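Workshop visit: the arm build at Matthorpe

7 min read
Comments (4)

The shared workshop at Matthorpe occupies the ground floor of a former print works. It opens to visitors on one afternoon each month, and I went in September 2021 to look at a single project, a robot arm with a fabric-covered hand that the members call Fodar. I build smaller arms at home and wanted to see how a group handles cabling and calibration when several people have keys to the same machine.

Entry is through the loading door on the canal side. The woodworking area comes first, then the metal lathe, then the bay where the arm lives. Visitors sign a sheet and are given safety glasses. Parking is limited and the closest bus stops on the far side of the bridge.

The project began as a kit from Grokham, a small supplier that has since stopped selling it. The members kept the joint geometry and replaced most of the rest. The original gearboxes had too much backlash at the elbow for anything beyond demonstration moves. The replacements were bought used and cost 1141 dollars for the set, including one unit that was returned. Total spending on the project stood at 1795 dollars when I visited, not counting members' own tools or the power supply, which was donated.

Control is split across two boards. The first closes the position loop at each joint. The second runs the planner and the hand. They communicate over a serial link that was initially set too slow, and the log from August is mostly timeouts. The link has been stable since the cable was shortened and the ground was rerouted. I asked about shielding and was told that it made less difference than the ground did. That matches what I have found on my own bench.

The hand is the part under active work. It closes on tendons, and tendon stretch is the main source of drift. The members re-tension it by a fixed procedure: run the fingers to the open stop, slacken, take up to a marked torque, then cycle the hand 1000 times before recording a new zero. The cycling takes most of an evening. Skipping it gives a zero that moves during the first hour of use.

Soft packaging is the current test material. A rigid block can be gripped with position control alone, and the group moved past blocks early in the summer. A snack bag is harder. It folds under the fingertips, its center of mass shifts, and the contact area changes as it is lifted. The procedure now calls for a pinch on the upper edge with a low current limit, followed by a slow vertical move. A grip across the middle was tried and dropped from the procedure, as it loaded the tendons unevenly.

The other part of the test is furniture. A dresser with three drawers serves as the target, with small objects such as a bowl and a can on top. The planner has to treat an open drawer as an obstacle, and its position has to be measured again for each run. An earlier version of the software stored the drawer positions once at startup. The fix was short, but finding it used up two weeks.

Logging is better than I expected. Each run writes joint positions, motor currents and a text note from whoever started it. The archive held more than 2000 runs. A plotting tool called Sakai, written by one of the members, overlays current traces from the same joint on different dates. I was shown a trace where bearing wear at the shoulder appeared as a slow rise over several weeks.

I had two reservations. The emergency stop is mounted on the wall by the control desk, and a person standing on the other side of the bay would have to walk past the arm to reach it. A second stop is planned. The wiring diagram is also out of date, with at least one connector labeled by its old number.

I plan to copy the tendon procedure and the run notes for my own build. The used gearboxes are beyond my budget, so I will stay with belts at the elbow and accept the lower payload. The group has offered to share its mounting drawings once the connector numbers have been corrected.

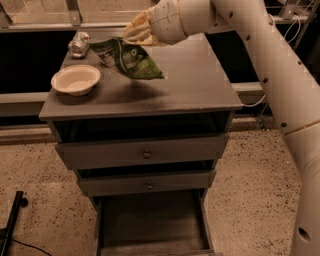

The drawings are in inches with metric fasteners, so anyone working from them should check the hole sizes before drilling. I will post the belt tension figures for my elbow joint after the next rebuild.

Shares: 12
Contact | Copyright | Back to top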